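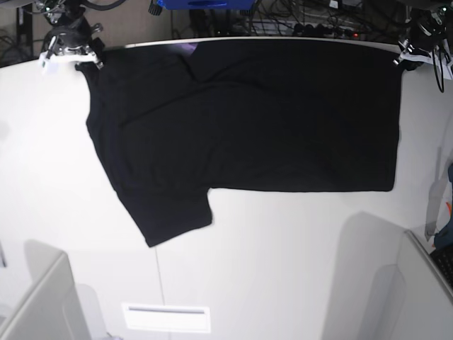 Subject: Re: Folding the black T-shirts for the sale boxes
From: Sobia Hashmi
To: Romumham clothing list
Date: October 9, 2020

Asif, thanks for the notes. I have left your message in below and answered after each part.

Asif Marwat wrote:
> The T-shirts from Vatar are all plain black with short sleeves.
> I have been folding them against my chest and they come out
> different widths. Can we agree on one way of doing it?

Yes. Please fold them flat on a table from now on. Ones done against the chest are fine in a drawer at home but they slide about in the sale boxes, and Fatima had to redo a good part of the last lot.

Use a light-coloured table if you can get one. Black cotton shows every bit of fluff, and you want to see the edge of the shirt properly against what's under it. Wipe the table first and let it dry.

> Do you lay them facing up or facing down? Shoaib says down.

Shoaib is right, face down. It puts the sleeves and the side folds at the back. I also turn the shirt sideways, with the neck to my left and the hem to my right, and I find it easier to reach both sleeves that way. If you are left-handed you may want it the other way round.

Get it flat before you fold anything. Most of the creases come out if you take it by two corners and pull gently, then smooth with your hand towards the hem. Check that the sleeves aren't tucked under the body. A few faint creases don't matter, we are not ironing them.
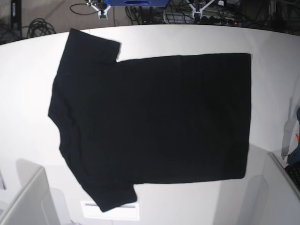 Order of folding

1. Bring the far side in towards the middle, with the fold running from the shoulder down to the hem. Turn the sleeve back on itself so it stays inside the edge.

2. Do the same with the near side. The two sides should just meet.

3. Fold the hem up to a little below the collar, then fold in half again.

4. Turn it over and smooth the front. The collar should be on top and in the middle.

> What about sizes? Some of the labels are hard to find.

Keep the sizes apart while you fold and put a slip of paper on each pile. If you can't find a label, lay the shirt on top of one you are sure of and compare the hems.

> How many to a box?

20 to a box, in 2 stacks. Prasert has the boxes and the tape. There are 325 shirts altogether and 265 still to fold, so if anyone else can take a bag home please reply to the list and say which size you would like.

The Romeck hoodies are separate. Please don't put them in with these.

Sobia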